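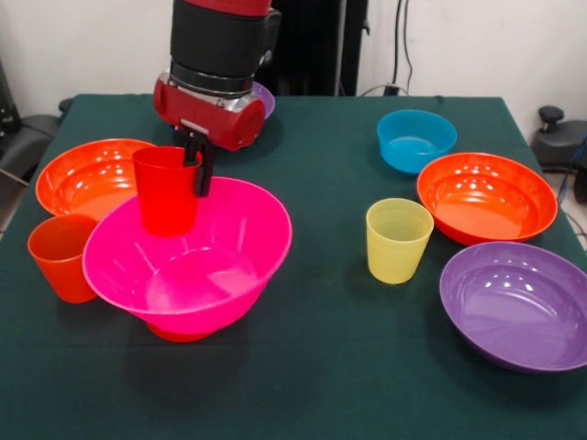 # How a by-election works

A council is a group of people who make decisions about a town or district. They look after things such as bins, parks and libraries. Each member is called a councillor, and each councillor speaks for one part of the area, known as a ward.

Most councillors are chosen on the same day, once every four years. Sometimes a seat becomes empty before then. The councillor may have moved away, become ill or resigned. An election held to fill one empty seat is called a **by-election**.

## An example from Kendutthorpe

In June, Torunn Kristiansen gave up her seat on Kendutthorpe council. The council published a notice saying that the seat was vacant, and a date for the vote was set.

Three people asked to stand. They are called **candidates**, and their surnames were Barik, Cartwright and Clerel. Each had to fill in a form, called a nomination paper, and have it signed by voters from the ward.

There were 3,478 people on the ward's electoral register. This is the list of everyone who is allowed to vote there. Over 2,000 of them did not vote. The share of people who do vote is called the **turnout**, and it is often low at by-elections.

## Voting

A voter goes to a polling station, gives their name and receives a ballot paper. They mark one cross next to one candidate, fold the paper and put it in the ballot box. Nobody else may look at the cross — this is called a secret ballot. People can also vote by post.

## Counting

When voting ends at 10 o'clock, the boxes are sealed and taken to the count. The papers are sorted into piles, one for each candidate, and put into bundles of 50. Papers with no mark, or with too many crosses, are checked separately.

The candidate with the most votes wins, even if the others have more when added together. This system is called **first past the post**. Cartwright won by 300 votes and will keep the seat until the next full election.

## Words to know

- **Ward:** one part of a council's area
- **Vacant:** empty
- **Majority:** the number of votes between first and second place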